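An open day at a computer recycling shop

The Odmont open day was on Saturday and I drove over from Wedstead in the morning. It took longer than I thought because the bridge road was down to one lane. They had said doors at 10 and there was already a line by the time I parked.

Odmont takes in old office computers from schools and businesses. Up to now they have done nearly all the teardown by hand, and for the last year or so they have been trying to get a robot arm to do part of it. They call the project Jirna. I don't know what it stands for and I forgot to ask.

The first stop on the tour was the receiving area, which was mostly pallets of desktop towers in shrink wrap. A woman from the shop told us a full truck brings in 239 of them if the pallets are stacked right. They get weighed, wiped down, and sorted by model. Sorting matters more than I expected. The arm only knows a small number of case types so far, and anything else still goes to the people at the hand benches.

After that we went through to the room with the arm. It had been set up with a rope so we could stand close but not too close. There was a machine running a demo when we walked in, so we missed the talk at the start and had to piece it together from the other group.

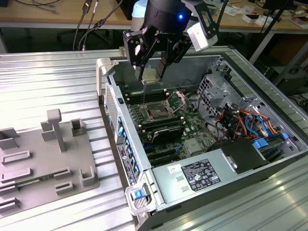

Mamo
Hobby repairer and writer of this blog

The towers are worked on lying down on their sides, with the case already open. I had pictured a big factory arm with some kind of claw, but the working end is just two metal fingers. They had it handling a heatsink over the motherboard, the silver block with all the thin fins. With the block up out of the way you could see the empty CPU socket with its bracket lifted.

To the left of the computer was a gray plate with holders of different shapes. A memory module was lying in it. I liked the plate a lot, probably more than I was supposed to. I do my own repairs on the kitchen table and put parts in cereal bowls, and I have lost more small things that way than I want to admit.

Somebody asked about speed. The answer was that a person who knows the model is still faster, and by a good margin. The hope is that the arm can keep going through the evening when the building is closed. They are not there yet, and they were open about it. Cables are the hard part. A loose cable never sits in the same place two times, and the cases they get are full of them.

Another visitor wanted to know if jobs would be cut. The guide said the hand benches have a backlog of 600 machines right now and they are still hiring for them. I can't check that, but there was a help wanted sign by the front door — I saw it on my way out.

There was a table at the end with tested parts for sale. I bought 2 sticks of memory for the old desktop in the garage and a power cord I didn't need. Cash only, so bring some if you go. Coffee was free and pretty weak.

The tour takes a bit over an hour and the floor is concrete the whole way, so wear decent shoes. Parking is behind the building, past the loading dock. They plan to do another open day in May and I will probably go again, mainly to see how they are doing with the cables. I put the memory in on Sunday night and the garage computer starts up fine.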